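3. Régler la détection d'objets dans Flukia

Bon, à ce stade la caméra est calibrée et Flukia tourne. Il reste à lui apprendre ce qui appartient à la pince et ce qui appartient à la table – c'est l'étape où je perds le plus de temps, alors je vous donne ma recette. J'ai pris un pot crème sur un plateau blanc, un contraste bien pénible pour la segmentation !

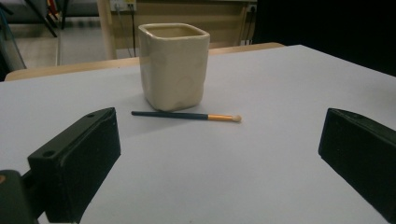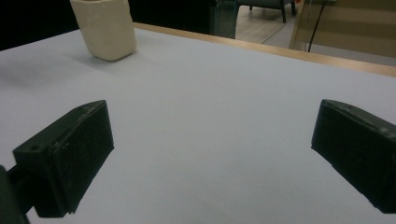 3.1 Créer le masque des doigts

1. Ouvrez l'onglet Perception et chargez votre séquence. La mienne fait 1 408 vues, mais 971 suffiraient largement.
2. Cliquez sur « Masque fixe », puis détourez les deux doigts noirs. Prenez large : les bords proches de l'objectif sont un peu flous et le contour automatique grignote toujours trop.
3. Enregistrez le masque sous un nom parlant. Moi, je mets le nom du montage, et Efraín met des numéros que lui seul comprend.

Attention : si vous démontez un doigt, même pour deux minutes, refaites le masque. Le logiciel ne vous préviendra pas.

3.2 Régler le seuil

4. Placez le curseur « Contraste minimal » sur 13. Avec la valeur d'usine, mon pot se fondait dans le plateau.
5. Cochez « Ignorer les ombres douces ». Le pot en projette une grise vers la gauche, et sans cette case Flukia la colle à l'objet et décale le centre de prise.
6. Lancez l'aperçu. Vous devez obtenir un contour par objet : dans la première vue, un pour le pot et un pour le pinceau couché devant lui.

Note : la virole dorée du pinceau brille, et il arrive que le manche foncé et la touffe blanche ressortent comme deux objets séparés. Montez alors « Fusion » d'un cran, puis relancez l'aperçu.

3.3 Gérer les objets coupés

7. Dans la seconde vue, le haut du pot sort du champ. Choisissez « Objet partiel : conserver sans planifier ». Le suivi garde sa trace, mais le planificateur n'essaie pas de le saisir à l'aveugle.
8. Tracez la zone utile en suivant le bord en bois de la table. Tout ce qui est derrière, câbles ou fauteuil, on n'en veut pas !
9. Exportez le profil vers Jarkska avec le bouton « Envoyer ». Si l'envoi échoue, vérifiez d'abord que les deux logiciels utilisent le même repère caméra (je me suis fait avoir plus d'une fois).

Passez ensuite à la section 4 pour les trajectoires d'approche.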